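From: Vignesh Warrier
To: robotics club list
Subject: Re: kitchen task, January build

Keerthana Kandasamy wrote:
> The croissant pickup now runs in the simulator with both
> arms loaded. Episode cap is 2000 steps. Can someone check
> the grasp pose before I start the long run on Stedon?

Checked against seed 439. The right hand comes in low over the cutting board, between the croissant and the green item. Approach height is set in the task config.
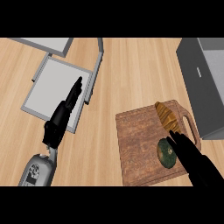
Does the cap apply to each arm separately?

The cap is shared. Both arms step on the same clock, and the episode ends for both at 2000.

Seed 664 is still open. Solange has the logs. Please keep control at 30 Hz until she has compared them, and push config changes to the Skusto branch only.

Vignesh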